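3. What the farmers told me about animals and shellfire

I should say up front that I did not go to Carkow to study animals. I went to ask people how they decided when to leave and when to come back, and I had a tidy interview guide for it, and by the second household the guide was more or less useless. Every time I asked about the shelling, I got an answer about a cow, or a pair of goats, or a dog that would not come out from under the cart. So I gave in and changed the question.

Between the first visit in March and the end of the fieldwork I talked with people from 78 households in Carkow and the smaller settlement of Galtar, across the river. Together they had owned 354 head of cattle before the fighting reached the valley (I did not count goats or poultry, and I regret that now). The interviews ran as long as people wanted them to, often well past the point where my tea had gone cold.

3.1 Staying behind for the herd

The relief literature tends to treat livestock as property, something you list on a compensation form next to the roof and the stove. People in Carkow do list them on the form. But when they talked about the night the shelling started, cattle came up as the reason somebody stayed. In 20 households at least one adult remained in the house through the first night so that the animals could be watered and let out if the barn caught fire. One woman in Galtar told me she had sent her children off with her sister and then sat in the milking shed with her hand on a heifer's neck until it got light. "She was shaking and I was shaking," she said, "so we did it together."

I went back and forth about how to code that kind of answer. Is it an economic decision? A heifer is worth a great deal to a family with four acres and no savings! But the same woman laughed at me when I asked what the animal would have sold for, and I don't think she was dodging the question.

Anatole Pruvost, who read an early draft of this section, thought I was making too much of the emotional side and asked me to go through the transcripts again looking only for money talk. I did (it took most of a month), and there is plenty of it. Feed prices, the vet's fuel, what a dealer from outside the valley offered for wounded stock the week after. What I could not do was pull the money talk away from the rest. People moved between the two in a single breath, and I have left the longer quotations whole for that reason.
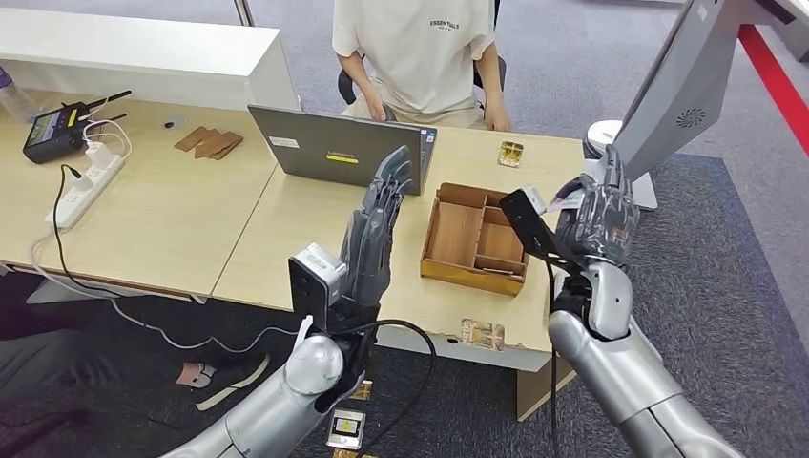
Figure 1. A person seated at a desk with an open laptop, with two robotic arms in the foreground.

3.2 Injured animals and the question of who treats them

There was one vet for both settlements, and the road between them was closed for part of the fighting. So a lot of the treatment was done by owners with whatever was in the kitchen. I heard about salt water, boiled cloth, engine grease, and a good deal of prayer. I am not qualified to say what helped, and I won't guess.

What interested me was the lending. A man whose own animals were all dead walked over to his neighbor's barn every morning to hold a cow's head while her leg was dressed. They had not been on speaking terms before, something to do with a ditch. He never really explained himself to me, and when I pushed a little he changed the subject to the ditch, about which he still had strong feelings.

The compensation round came later. Claims were taken on paper at the Rafferty school building, and the form had one box for livestock killed and none for livestock hurt. Several families had an animal that was alive but would never give milk again, and they did not know what to write. Some put it down as dead. Others left the box blank and got nothing, and were still angry when I met them. The Trenevex office accepted a revised form on 28/04/2021, with a second box, though by then about half of the people I spoke with had stopped asking.

I come back to the form in Section 5. Before that I need to deal with the families who left and took their animals with them, a smaller group and a harder one to find, and the route they used over the ridge.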